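A Morning at the Clumport Crossing Museum

Clumport is 65 miles up the coast from Brinport, and the road takes longer than the map suggests. I left home before seven and still had to park on the hill behind the old ferry office, with the small lot at the bottom already full. The museum holds its open day every December, when the rooms upstairs and the engine shed are open to anyone who wants to look. The rest of the year you get the ground floor only.

Admission was $4 at the door. The woman taking money was Rhonda Kennedy, who also led the ten o'clock tour. She grew up on the Larneo side of the channel and rode the ferry to school until the bridge opened.

The tour starts in the ticket hall. The counter is original, and so is the brass rail, though the floor was redone after a flood. On the wall is the last printed timetable, with the winter sailings in red. There were fewer of them than I expected, two in the morning and two in the afternoon, and none at all if the harbor master put the flag up.

Upstairs are the offices and a long room that used to be the crew's quarters. The bunks are gone, but the hooks for oilskins are still on the wall with the men's initials over them. One case holds the logbook for the Chan, the boat that ran the route longest. It is open to a page from a bad January, and the handwriting gets worse as the week goes on. The Chan was licensed for 200 passengers. Rhonda said her mother remembered it carrying a good many more on fair days, with livestock on the lower deck.

The engine shed is across the yard and was the part I had come for. The Chan's engine sits on a concrete bed with a walkway around three sides. It doesn't run. One cylinder head has been taken off so you can look down into it, and there is a hand crank connected to a small model next to it that shows the order the valves open in. Annick Cormier, who did most of the restoration, was there to answer questions. I asked where she had found the replacement gauges. Two came from a scrapyard in Brinport and one she made herself on a lathe. I could not tell which.
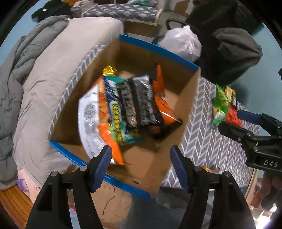
Food on the ferry was a bigger subject than I would have guessed, and it gets a room of its own behind the shed. The galley served tea, soup and fried egg sandwiches, and the price boards have been kept from several different decades. Egg sandwiches went off the menu when the stove was condemned, and people wrote letters to the paper over it. The letters are framed. After that the crossing was a packaged snack affair, much like what we had on the benches at the break: shiny wrappers in a cardboard box, a gold one, a long orange one, a blue and white one with yellow lettering down it. One of the letter writers would have had something to say. The soup ladle is on display and is larger than my head.

After the break a few of us walked down to the slipway. The tide was out, and you could see the iron rails the boats were hauled up on for painting. The rails run down under the mud, and Annick thinks there is another stretch that hasn't been found. The wind was strong enough that most people turned back at the gate.

The archive room was the last stop. It has 604 photographs in drawers, sorted by year, and visitors are allowed to go through them with cotton gloves on. I spent half an hour on the drawer covering the bridge construction. Several prints have no names on the back, and a notebook is left on the table for anyone who recognizes a face. I didn't, but a man beside me found his uncle and wrote him in.

Wear warm shoes if you go. The shed has no heating, and the floor upstairs is not much better. The stairs are steep with a rail on one side only, and there is no elevator. The last tour leaves at two, and the café across the road stays open until four.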